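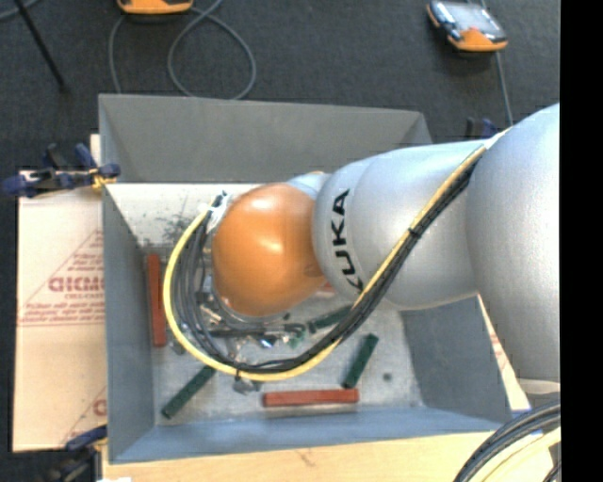 **Collthorpe Folklore and Customs Society**
Minutes of the meeting held 2/27/18

**Present:** Marama Waaka (chair), Inger Sveinbjörnsson, Hongjun Xiong, Chantelle Radebe, Sihan Peng (minutes)

**1. Minutes of the last meeting**

Agreed, with one correction. The talk on well dressing was given by Inger, not Hongjun.

**2. May Day**

Marama has walked the route with the two lead dancers. The procession will go up Mill Lane as before and stop at the green for the crowning. The school would like its children to carry the hoops again. Chantelle to write back and accept.

The Jack-in-the-Green frame needs new withies on one side. Hongjun has enough willow at home and will mend it before Easter. Fresh leaves to be cut the evening before and kept in the horse trough.

Inger asked whether the Jack should be "slain" at the end of the day. This was dropped two years ago after some of the younger children were upset. After some discussion it was agreed to bring it back, but after the tea, and with a word from Marama first to explain that he comes back every spring. Sihan asked for it to be noted that she would prefer to leave it out.

**3. Booklet of local tales**

Sales to date are 846 copies out of 1,129 printed. The bookshop has asked for 30 more. Chantelle to deliver.

Two readers have written to say that the black dog story belongs to the next parish. Hongjun has found it told of both churchyards and thinks neither can claim it. A note to this effect will go in any new edition.

**4. Mumming play**

The costumes came back from the November performance with the Doctor's hat missing. Inger to ask at the pub. The Turkish Knight's sword has been glued and should not be used until it has been looked at.

Still no one to play Beelzebub. Marama to put a card up in the library.

**5. Money**

The hall hire for May is paid. It was agreed to spend up to £300 on ribbons, bells and paint for the maypole. Receipts to Sihan.

**6. Any other business**

Chantelle has been given a box of old postcards of Collthorpe, some showing the maypole in its former place by the pump. She will bring them next time.

Hongjun still has the spare key to the cupboard.

**Next meeting:** same place, 7.30 pm, date to be sent round by Sihan. Inger to bring the milk.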